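From: Hryhorii Karpenko
To: nutham-shop list
Date: February 14, 2022
Subject: Re: [nutham-shop] shoe arm, wrist camera and the slipping

On the shop list, Robles wrote:
> Two questions before I cut any more brackets. Is the camera staying
> on the wrist, or are you moving it to a pole like the rest of us?
> And did you ever fix the wobble when the arm goes sideways? Mine
> shakes like a wet dog past half speed. I'm on the Moltard gearboxes
> too, if that matters.

It's staying on the wrist. I tried the pole in May and spent most of the month teaching the arm where the pole was.

The wobble is two problems wearing one coat. One is the shoulder bolts, which I had tightened with great confidence and the wrong wrench. Redo them with the arm straight out, where the weight is. The other is the Moltard box, which has slop in it, and you can either pay for the good one or learn to wait. I wait. The script now stops for 35 frames after every sideways move before it trusts anything the camera says.

If you skip the wait, you get smeared tile and a smeared shoe, and the picker will happily decide that a dark knit upper is one big hole in the floor.
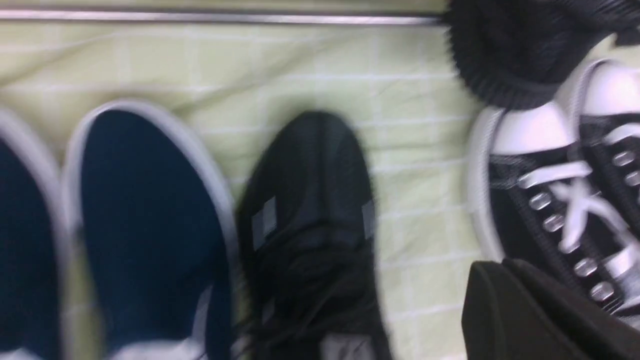
Laces are a different kind of misery. The picker loves them, all that contrast, so it goes for the laces every time and lifts the shoe by them, and then the shoe turns slowly in the air like something in a butcher's window. I've told it to aim for the heel. It agrees in about the way my kids agree.

Slip-ons are easier to see and harder to hold. For those I closed the fingers down to 20 mm before the approach and glued bike tube on the inside faces. In my last batch of 20 tries it put away 19, and I'd like everyone to enjoy that number before asking which shoes I used.

Dark shoes next to dark fingers are still bad. I may paint the fingertips. Hetier has half a can of orange on the shelf by the drill press, and if it's yours please say so before I get to it.

Config file is in the shared folder, under shoes, the one that does not say "final." Don't raise the speed limit above what's in there unless your bench is bolted down.

Robles, bring your bracket over and we'll try it on my wrist plate. The holes should line up. They were supposed to last time too.

Hryhorii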